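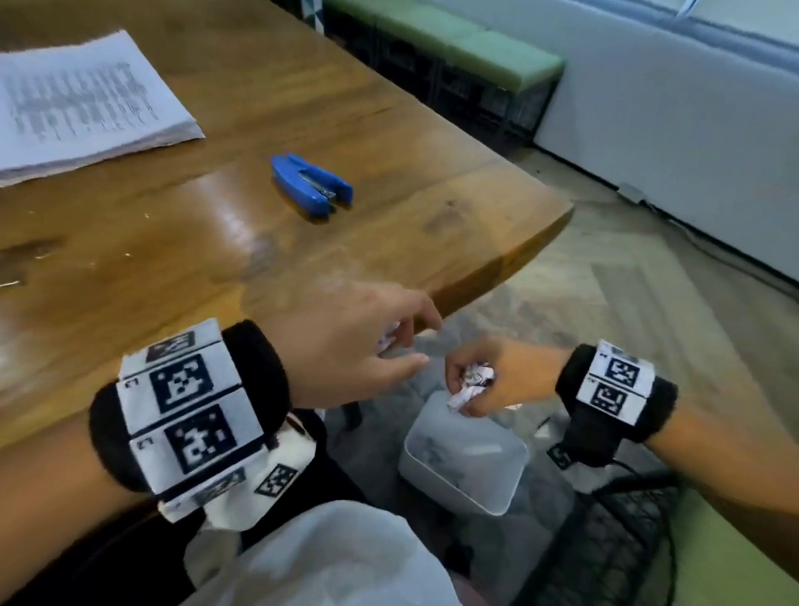 Speaker notes: Clearing the paper table
Lunch talk, 2019-06-12, back room at Prellitz. Slides by Imani Ambrose.

Slide 1 – Hello and who I am
Say hello, wait for the sandwiches to make it to the back row. Thank Reginald Pettigrew for the room and for letting me have the good clicker.
I'm Imani, I look after the office side of things at Urnira, and I love paper. I love a thick stack of it, squared up, with one clean staple in the corner. I'm going to spend this whole talk on one table, one stapler and a pile of old printouts, and I could happily go on for twice as long!
Ask for hands: who has a table at work or at home where the paper lands? (It's always nearly everyone. Let them laugh, let them tell their neighbor where theirs is.)

Slide 2 – The table before anything else
The opening picture stays up during the hello, so people have had a good look by now. Point at the blue stapler lying on its side with the jaws apart. Point at the little bright bits on the wood that look like loose staples. Then the wad of paper in the hand, over the container on the floor.
Key idea: get the container right up to the table before you touch one sheet. If you have to get up and walk to the bin, you'll start making a "throw away later" pile, and then you own two piles.
Tell the Desmond story. Desmond Calloway cleared his whole desk onto the windowsill in April, felt wonderful, went home, and came in the next day to a windowsill he couldn't open the window over. Keep it short, he's in the room.

Slide 3 – Staples first
I get so excited about this part, so watch the time.
Loose staples come off the table before the paper does. They scratch a polished top when a stack slides over them, and they hide under your sleeve. Pick up the long ones with your fingers. For the tiny ones, press a bit of tape on them and lift.
Close the stapler and stand it somewhere you can see it. Check that it's loaded while you're holding it. (Hold up mine, click it once near the microphone, people love the sound.)
If someone asks about staples in paper recycling: ask whoever takes yours. Ours at Urnira told us to leave them in. Loretta Lyons pulls every one out anyway and drops them in a jam jar, and the jar is a thing of beauty.

Slide 4 – One stack, both hands
Next picture goes up here. Give it a few seconds.
Pick the whole stack up. Yes, all of it! Thumbs on the front, fingers behind, and let it fan out. Flexing it lets air in between the sheets, so the ones that have been stuck together for months come apart, and the bent corners show themselves.
Then look at what you've got. Big tables of small print are the classic. We print them for a meeting, we squint at them, and they live on the table until the next meeting, when we print them again.
Invite someone up to try it with my practice stack from the Fisow box. Jalen Lindgren has said he'll go first if no hands go up.
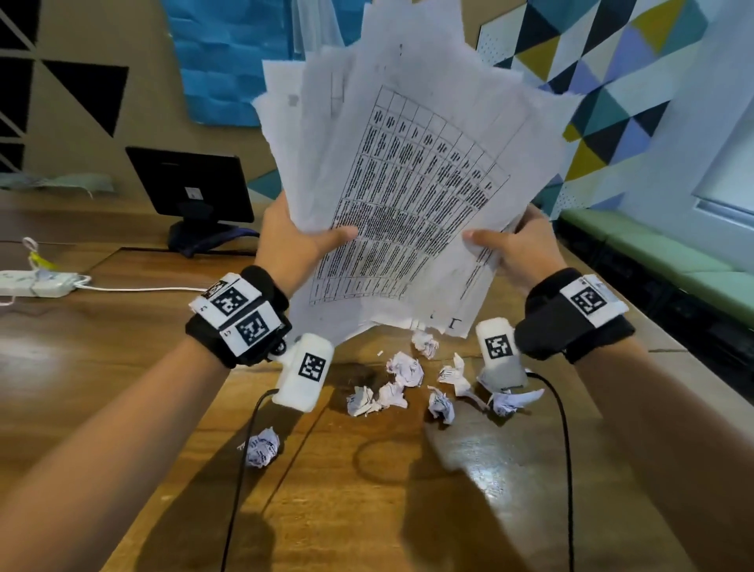

A fanned stack with a printed table on the front sheet, and crumpled sheets on the table below.

Slide 5 – To crumple or not to crumple
This always starts an argument, and I enjoy it every time.
For crumpling: it feels great. It's also a real decision. A sheet you've scrunched into a ball isn't going back on the pile, and you can see your progress right there on the wood.
Against: balls take up a huge amount of room. A flat stack that would slide into a folder fills a whole wastebasket once it's scrunched. Flat paper is also easier to feed into a shredder, and you can use the back of it for notes.
My own rule, for what it's worth: crumple the first few to get going, then go flat for the rest. Reginald is a flat-only man and will say so during questions. Let him!
Anything with names, pay or addresses on it goes to the shredder. Say this one slowly and say it twice.

Slide 6 – The numbers from our own clear-out
We did the Herath cupboard this spring, and we counted, because Loretta likes to count.
1153 sheets came out of it.
16 of them went back in.
Pause here. Let them do the math.
The 16 were signed originals, plus the instructions for the laminator, which we had all been looking for. Everything else was a copy of something we already had on the shared drive, or a copy of a copy. There were 3 separate printouts of the same holiday calendar, all for a year that was over.
It took 2 of us one afternoon, with a long break in the middle for cake.

Slide 7 – Squaring up what's left
Show the move live. Hold the kept sheets loosely, long edge down, and tap. Turn, short edge down, tap again. Don't squeeze – if you grip hard the sheets can't drop into line.
Uneven edges usually mean there's a smaller sheet or a folded corner somewhere inside. Fan it once more and fish it out.
One staple, top left corner, on a slight slant so the pages turn without tearing. For a thick stack use a clip. I've bent more staples than I care to admit by leaning on a stapler with too many pages in it, and a bent one is miserable to dig out.
Write what it is on the front sheet, in pencil, before you put it away.

Slide 8 – Wiping down
Quick one. Dry cloth over the table, a last look for stray staples along the edge and on the floor, lid on the container if it has one.
A clear wooden top with the light on it makes me so happy. Have someone run their palm across the table at the front here and tell the rest of the room how it feels.

Slide 9 – Your turn
Hand out the practice stacks, one per table. Bins are under the window, tape is in the tray by the door.
Set the timer on the wall screen. Walk around, admire things, answer questions about shredders.
Desmond has the spare staplers. Get them all back from him before the room is needed again.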